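Handden compares two controllers on a two-arm tabletop cell

Apr 27, 2026

Handden has finished the first round of a comparison between two motion controllers, the Fasia and the older Rivis, on its two-arm handling cell. Both controllers drove the same pair of arms with the same two-finger grippers. Fingertips, mounts and camera position were left unchanged between runs.

The test covers soft and semi-rigid goods: pencil cases, pouches, small cartons and hand tools. Each controller ran 2000 pick attempts, split evenly between the left and right arm. Items were placed by hand from a printed list of 16 starting poses. A pick counted as good if the item was lifted clear of the table and held for 5 seconds without the fingers being commanded again.

According to test lead Hok-lam Choi, soft items separated the two controllers more clearly than rigid ones. The Rivis closes to a set width and then holds position. The Fasia closes until motor current reaches a limit and then holds current, so the grip follows the item as its contents shift. On cartons the results were close enough that Handden does not plan to report a difference.

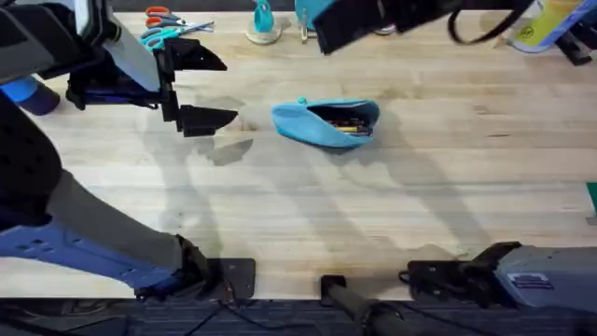

Does the Fasia need a force sensor in the fingertips?

Grip force is estimated from motor current, and no sensor is fitted at the tips. The estimate is least reliable at very low closing speeds, where friction in the finger drive is large compared with the load. Handden set a minimum closing speed for all runs for that reason.

Two faults were logged against the Fasia. The first was a delay when both arms requested motion in the same control cycle, fixed by a firmware update before the counted runs began. The second, a drift in the open-finger position after long sessions, is still open. The current workaround is to home the gripper every 4 hours.

Ayana Belay, who maintains the cell software, said the log format will be the same for both controllers, so that outside groups can rerun the analysis with their own pass criteria.

The second round will repeat the pose list with Berhe fingertips, which have a softer pad and a wider contact face. Results are due in November. Handden will publish the pose list and controller settings with them.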